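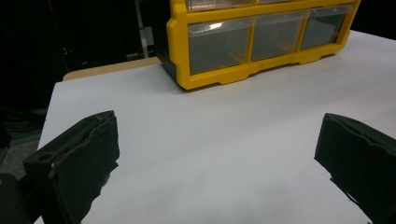

Severino Olmedo meinte neulich, Kleinteile gehörten in alte Marmeladengläser und nirgendwo sonst hin, alles andere sei rausgeschmissenes Geld. Tja, lieber Severino, ich hab's jahrelang mit Gläsern versucht und am Ende doch immer alles auf den Tisch gekippt!

Jetzt also Schubladen. 

Gelb auf Weiß, ich mag's ja knallig. Das Kästchen steht ganz hinten auf dem weißen Tisch, so bleibt vorne Platz zum Basteln.

Beim Sortieren bin ich noch unschlüssig (nach Größe? nach Material?). Shahla sortiert nach Projekt, das probiere ich als Nächstes aus. Etiketten kommen dann im Oktober dran.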